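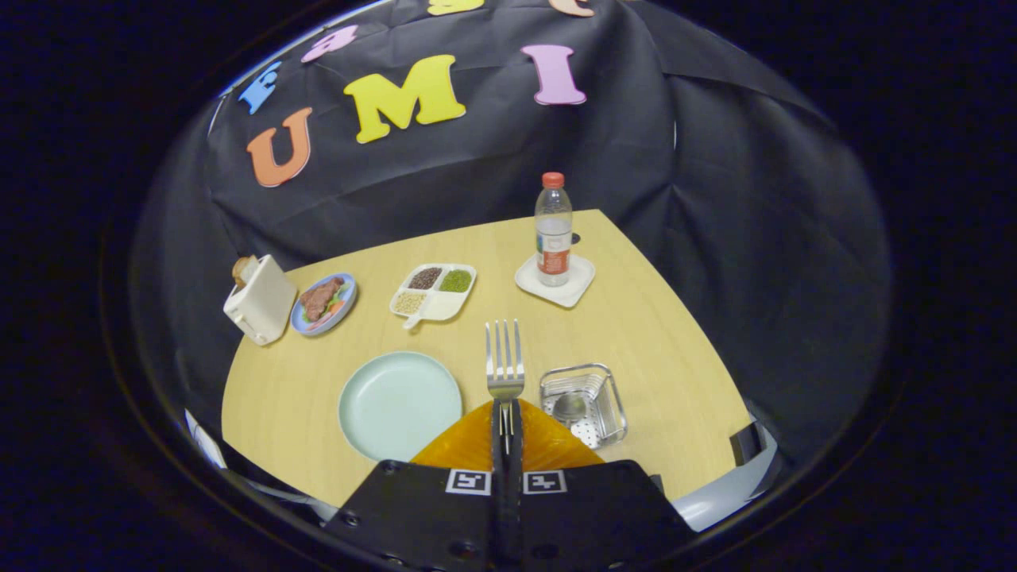
Bright letters over the table at Romby, and a water bottle on its saucer.

Foster carers wanted for small dogs and rabbits, Clendlow and nearby

Hi, I'm Nazma Khan and I look after the foster roster at Romby Small Animal Rescue. I've been doing it for six years and I still get a bit silly when a new carer's form lands in my inbox, so if you've been wondering whether to put your hand up, please do!

We're after more foster homes before winter properly sets in. We've got 16 animals waiting for a spot at the moment, mostly little dogs (think Jack Russell crosses, a couple of elderly Maltese types) plus a run of rabbits that came in from one property out past Flisberg Road. The rabbits are lovely. They chew everything. I lost a phone charger and one leg of a good pair of trackies to a doe called Biscuit and I'd have her back tomorrow.

What it's like

Most stays are two to eight weeks. Some of the oldies stay longer while they get their teeth done or their weight sorted, and I'll always tell you up front if I think that's on the cards. You choose what you take. If you can only do a weekend here and there, put that on the form, because our regular carers need to go to weddings and get the flu like everyone else.

We cover food, vet work, flea and worm treatment, bedding, crates and pens. You supply the house, the cuddles and a fair bit of newspaper. Vet visits are at the Khondokar clinic on the main street and they know all our carers by now. If you don't drive, Mitali does the vet run on Tuesdays and can usually swing past your place.

What I need from you

You should be 18 or over and live within half an hour or so of Clendlow. Renters are very welcome but I do need a note from your landlord or agent, sorry, I know it's a pain. For dogs you'll want a fenced yard, or be willing to do toilet walks on lead at ungodly hours. For rabbits, a laundry, spare room or enclosed verandah is heaps. They can't live in an outdoor hutch with us, and that one I won't budge on.

Got pets of your own? Good. We do a meet on neutral ground first and if your cat says no, the cat wins. Kids are fine too, though I match the under-fives very carefully.

You don't need experience. Eldana Tesfamariam started with us having never owned so much as a goldfish, and she's now the one I ring about nervous dogs. New carers get a buddy for the first placement (probably Eldana or Birthe Ladefoged, depending on which side of the river you're on) and there's a group chat that is mostly photos of animals asleep in odd positions.

Training and start dates

There's one info session, it goes for two hours, and I try not to talk the whole time. The next one is in June on a weekday evening and I'll email the date once I know who's coming. First placements can start the week after. We'll also pop round for a home visit, which is a cuppa and a look at your gates. Please don't clean for it.

How to apply

Ring or text the Romby line and ask for the foster form, or grab a paper one from the front counter at the clinic. Tell me a bit about your household, your hours, and which animals you'd be happy with. If you've got a strict no (big barkers, boy rabbits, whatever) write it down, it saves us both a phone call.

Chathurika Cassim reads the forms with me and one of us will get back to you within the week. If you haven't heard, give me a nudge, it's probably under a rabbit.

Nazma

Posted May 6, 2023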